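Giving up the allotment plot, and what I learned about onions

I handed back the keys to my garden plot in July. I had it for four seasons and I want to write a few things down before I forget them, mostly about onions, which were the only crop I ever got good at.

The plot was number 52 at the Bukeck gardens, the row along the drainage ditch. When I took it over it was mostly couch grass and one very old rhubarb. I kept the rhubarb. The soil is heavy clay down at that end and it holds water until late in spring, so everybody in the ditch row plants later than the people up by the gate. I didn't know that the first year and lost all my early peas.

Onions I started from sets the first two years and from seed the last two. Sets are easier. You push them in, the birds pull them out, you push them back in. Seed takes a lot longer but the bulbs kept better for me. My last sets were still firm at Christmas and then went soft all at once in January, while the seed-grown ones lasted until I ran out in April. Tarmo Navickas two plots over says it is the variety and has nothing to do with sets or seed. He may be right. I grew different varieties each year and did not write down which was which until the third season.

I sowed in trays on the kitchen windowsill in late winter, 200 seeds the first time, which was far too many. Most of them came up. I had trays on the windowsill, on the fridge and on the stairs, and I was still giving seedlings away when the weather turned warm. The following year I sowed 90 and that was the right number for one bed and a few losses.

Spacing matters more than feeding, as far as I can tell. I crowded them in the first year and got onions the size of golf balls. A hand's width between plants gave me proper ones. I fed them once with chicken pellets in spring and left it at that. The year I fed them twice I got thick necks that would not dry.

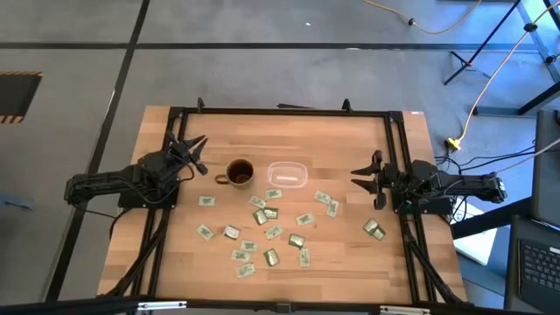 Eramia Allotment and Kitchen Garden Club

Drying is where I went wrong the most. The books say to lift them when the tops fall over and leave them on the ground in the sun for a week or so. We rarely get a dry week at the right time. The second summer I left them out, it rained for three days, and half of them grew new roots. After that I brought them in as soon as the tops went down and laid them on an old wire bed base in the shed with the door propped open. Two weeks was usually enough, three if it was damp. When the skins rustle and the neck feels like paper you can string them.

I learned stringing from Ilze Avotiņš, who did it very fast and had no patience for questions. You hang a loop of twine from a hook, put the biggest onion at the bottom, and wind each neck around the twine so the next one sits on top and locks it in place. My first string fell apart in the hallway at night and I thought someone had broken in. It helps to leave the necks long. I used to trim them too short because it looked neater.

White rot got into the bed in the last season. It shows as yellow leaves first, and then when you pull the plant there is white fluff at the base with small black dots in it. Once it is in the soil it stays for years. I dug out what I could see and moved the bed to the other end of the plot, but with the ditch flooding each winter I expect it has traveled. I told the woman who is taking over and showed her where it was. She wants to grow beans and squash, so it may not bother her.

I am giving up the plot because of the drive. When I lived across the road it was easy to go over for twenty minutes after supper. Since the move it has been once a week at best, and weeds do not wait for that. There is room for a few tubs by the back door of the new place. I have chives and parsley in already, and I brought a piece of the rhubarb with me in a bucket. It has two leaves so far.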